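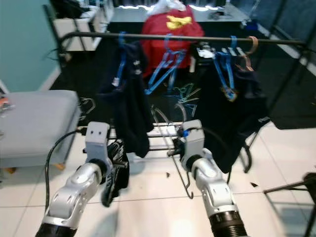 Two arms at the clothing rack, a small black garment in the left gripper.

Planning gets too much credit in this work. At Comovley we logged 3,837 attempts at hanging clothes, and I read through the 83 worst. Only two were planner faults. Most of the others began with perception calling two dark garments one object — the arms then did exactly as told. Teams should stop tuning the planner and fix the labels first. Our replay tool, Otolen, still can't show a mask beside a joint plot. I would start there.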